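**Hurkier build night, minutes, 15 May 2025**

Present: me (taking notes, badly), Hanna Semeniuk, Lleucu Parri, and Gough on the phone for the first half until his train went into a tunnel and he gave up on us.

We met at Hanna's place again. We started late, my fault, I had the good crimping tool in my car and had to go back for it.

**Last time's minutes**

Lleucu says I wrote that she'd agreed to redo the shoulder bracket. She did not agree, she said she'd think about it. Corrected! She has now thought about it and will redo the shoulder bracket.

**Arm and base**

The base is done as far as I'm concerned. Hanna would like one more bolt at the back and I said fine, as long as it's her drilling the hole. The elbow still has a bit of slop when you push on it sideways, and we spent way too long taking turns pushing on it sideways. Gough thinks it's the set screw. Lleucu thinks it's the coupler and that we should stop buying the cheap ones. We agreed to try the set screw first, with thread locker this time (I forgot it in December and we all remember how that went).

Wrist rotation is set to stop at 270 degrees. I wanted more, but the cable bundle gets tight past that and Hanna has already soldered that connector twice. She was very clear about not doing it a third time. So 270 it is, in software, and Lleucu will print a hard stop for it too.

**Gripper**

Long talk about this one. The fingers close evenly now, which makes me so happy I closed them on my own sleeve several times. What we haven't settled is how hard they should squeeze. I had the current limit set low and Lleucu wanted it higher so the thing can hold something with a bit of weight. Hanna's point was that we want to be able to pick up fruit and not make juice. We're going with two settings, soft and firm, and you pick one in the config file before a run. Picking one on the fly can wait.

Lleucu also asked if we could round off the screw heads on the inside. I said I'd look at it. I have looked at it since, and I need shorter screws, so that's on the shopping list.

**Wrist camera**

The camera is up and streaming to Hanna's laptop over the long USB cable. The mount is still the first one I printed and it's a hair too close to the fingers, so the gripper takes up a big piece of the view on the left.
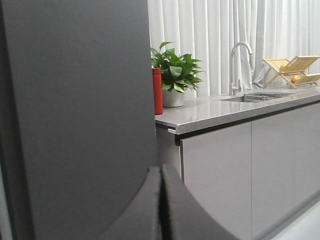

Hanna would like to move it out a little, Lleucu would like to leave it exactly where it is until the calibration is finished, and I can see both sides, so we voted. It stays for now — Lleucu and me for, Hanna against, Gough in a tunnel. We'll open it up again after the calibration.

The calibration itself is with Lleucu. She has the checkerboard taped flat to a piece of glass from a picture frame, which is a much better idea than my bendy cardboard one. She wants 11 good poses at minimum and says the software complains with fewer. I'm to stay out of the way while she does it.

**Software**

Hanna got Pistus (our control script, for anyone reading these later and wondering) to start up without the warning about the missing joint. It was a typo. It was my typo. She also moved the stop command to the space bar, so please don't lean on the keyboard with your elbow like I did about five minutes after she told us.

There's still a delay between moving the slider and the arm moving. Lleucu wants to log it before anybody starts fixing things, so she'll add timestamps and we'll look at them together.

**Money and parts**

I'm putting in an order with Sivby this weekend. So far it has the short screws, a strain relief for the wrist cable and 2 spare servos. If you want anything added, text me before Saturday lunch, I mean it this time.

**To do**

- Me: order, set screw, new camera mount (print it, don't fit it)
- Hanna: rear bolt, soft and firm settings in the config
- Lleucu: shoulder bracket, hard stop, calibration, timestamps
- Gough: find the spare power supply he swears he has

**Next time**

Same place, and Hanna asked that we all bring our own mugs home afterward. Gough will call in from somewhere that isn't a train.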